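Frequently asked questions

Hikolthorpe Repair and Reuse Room

Last checked in February. If your question isn't answered below, ask at the desk or ring during opening hours.

When are you open?

The room opens at 10 am and the last item is booked in at 3 pm. Doors close at 4 pm. We shut for lunch only if there is one person on the desk, and a note goes on the door when that happens.

Do I need an appointment?

No. Come in and take a ticket. If you have something large, such as a floor lamp or a sewing machine in a cabinet, ring first so that we can keep a bench free.

What does it cost?

Looking at an item is free. If we fix it, we ask for a donation of whatever you think is fair. Parts are charged at what we paid for them. Fuses, cable ties and short lengths of flex go in at no charge.

What can you repair?

Small electrical goods, lamps, radios, clothes, bags, wooden chairs, hand tools and toys. We have had more than 2,148 items through the room since we began keeping a book, and lamps and toasters still fill most of the pages.

What won't you take?

Microwave ovens, gas appliances, anything with a swollen battery, car parts, and televisions over 32 inches. We also don't take fridges or freezers. The council site can advise on getting rid of these.

How many things can I bring?

Up to three per visit. If it is quiet, the desk may take more, but please don't count on it.

My item has no plug, or the plug is damaged. Can I still bring it?

Yes. Bring it as it is and don't try to power it up beforehand. Tape or twisted wires are a common reason for things failing their first check. We will cut back the flex to good cable, fit a new plug and test it before it goes home with you.

If you bring your own replacement plug, it must be a proper UK one with the right fuse for the appliance. A lamp usually needs a 3 amp fuse. A kettle or heater needs a 13 amp one.

I have an appliance from abroad. Will you change the plug?

It depends on the appliance. We read the rating plate first. If it says 220–240 V, we can normally fit a UK plug or an approved converter that closes round the old one. If it says 110 V only, a new plug won't help, and the appliance would need a transformer. For a hairdryer or a travel iron, the transformer will cost more than the item is worth.
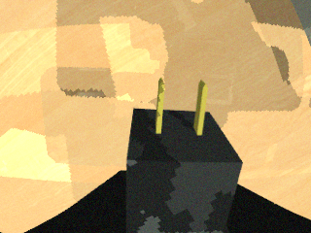
One visitor wrote in to say that the advice on 110 V had come too late for her bread maker, and asked us to put it nearer the top of the page. She had bought a travel adaptor at the airport, assumed it changed the voltage as well as the shape of the pins, and lost the bread maker on the first loaf. We have left the answer where it is but added the point to the poster by the desk: an adaptor does not change the voltage.

Are travel adaptors safe to use all the time?

They are meant for short use. If something is going to stay plugged in at home, have the plug changed or a converter fitted. Don't run heaters through a travel adaptor, and don't plug one adaptor into another.

Do you test everything?

Every mains item is tested before and after repair. If it fails the second test we won't hand it back in working order. You can leave it with us for parts, or take it home with the plug cut off.

How long will a repair take?

Most are done while you wait, which can be anything up to an hour and a half. If a part has to be ordered, we will keep the item on the shelf and ring you. Items not collected after 4 months are passed to the reuse shelf.

Where do your parts come from?

New electrical parts come from Edent. Sewing machine belts and bobbins come from Maksymiv, who will also sell to you direct if you know the model number. We keep a drawer of salvaged knobs, feet and switches, and you are welcome to look through it.

Can I borrow tools?

Yes, if you are a member. Membership is run through the Fonura booking page, where you can see what is in and what is out. Loans are for a week. Ladders and power tools need a form signed at the desk.

Can I learn to do the repair myself?

Yes, and we like it when people do. Tell the desk when you take your ticket and we will seat you next to the repairer. Mains testing is always done by us. Children can join in with sewing and toys if an adult stays with them.

Is there parking?

There are a few spaces behind the building, entered from the side lane. One is a disabled bay. The bus stops opposite the front door.

Is the room accessible?

The front entrance is level and the toilet is on the same floor. The benches are fixed, but we have a lower table that can be used from a wheelchair.

Can I drop things off for the reuse shelf?

Clean, working items are welcome while the room is open. Please don't leave anything outside the door overnight.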